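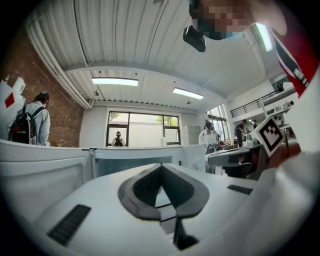 V pad and grip strips on the white hand unit, with the marker on the housing at right.

August 15, 2018

Second morning on the Urnen hand units. Arnel wants them signed off before he goes back to Dudinmont and I told him he can have a signature or he can have them checked. He laughed. I wasn't joking much.

Started with the pad. The Flarkcombe sheet says the V fitting is good for 2000 closings before it needs to come off. I'd like to meet the person who did the closing. What I go by is the bottom of the V, the narrow part where the two faces meet, because dirt goes there first and once it packs in, anything thin sits proud and slips out sideways. I've seen it on pads that were nowhere near their number. Picked it clean with a wooden toothpick and wiped the faces with a damp cloth. No solvent. Somebody at Dudinmont used solvent in June and the rubber went tacky, and we had a week of mystery "sticking" that got blamed on the software until Lilibeth pressed her thumb on it.

So: pull at each side of the pad with two fingers. If the lip lifts, it comes off and goes back on with new adhesive. Left side lifted a hair. I took it off. Brijesh thought it would have been fine for another month and maybe it would.

The long grip strip I left alone. The short one had a corner up, so I trimmed the corner and pressed it back down, and I don't expect that to hold. Wrote "watch this" in the log, which already has "watch this" in it from last time, in my handwriting, with no sign that anyone watched it.

Then the marker, and the argument about the marker. Maya's view is that if the tracker reports the tag as found, the tag is fine. My view is that "found" is a very low bar. A tag that has crept on its mount will be found all day long, and every pose you get from it will be wrong by the same amount, and it will look lovely on the plot. The Barrientos calibration tool gives you a green bar at the end. I've had the green bar with a tag I could wiggle with a fingernail. I don't trust the green bar.

What I do now is hold the unit against the corner block on the bench, take 200 readings, turn it end for end, take 200 more. If the two sets don't agree I don't care what color the bar is. They didn't agree the first time today. Screw behind the mount was loose. They agreed the second time, near enough that I stopped. Maya said that proved the tool worked, since the bar was green the second time too. It was green the first time!

Lunch late. Oluwatosin had eaten the last of the rice.

Afternoon was about the light, which I always leave too long. The shop has the long fluorescents overhead and the big window at the end, and the markers get seen against both, depending on how the unit is tipped. Indoors at a desk somebody picks an exposure with the thing pointed at a wall and calls it set. Then a person bends over it, the ceiling lights go behind them, and the reading jumps. Locked the exposure with the unit tipped up at the fixtures, then again with it turned to the window, and took the value in between. It's a compromise and I've written down that it's a compromise, because Arnel's report will call it "optimized." 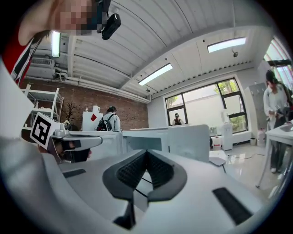
Does the exposure have to be set again every time the hand unit is moved to another room?

Set it again whenever the lights or the windows are different, and repeat the corner block readings afterward, as a change in exposure can shift where the marker edges are picked up.

Copied that pair into the bench notes for Oluwatosin, who asked me the first half and then wrote the second half down wrong on a sticky.

We did cross-check the two units before I quit. Held one over the other and had each report on the other's tag. I like this check better than anything in the manual, mostly because it can embarrass both of them at once. They were off by 3 mm to begin with. Brijesh said the fault was in mine. I swapped hands with him and the error stayed with the unit he'd been holding, so there's a note on that one now and it isn't signed off.

Arnel signed the other one himself. He can do that, it's his project. I put my initials next to the pad and the tag and left the line for the strip blank.

Still open: adhesive for the pads, we have one tube. Ask Flarkcombe what they were closing on when they got their number, and whether it was clean. New strip for the short side. Find out who has the 2 mm driver, as I used the one from the bike kit and it's starting to round the screw.

Hands smell of rubber. Maya sent the plots and they look very nice.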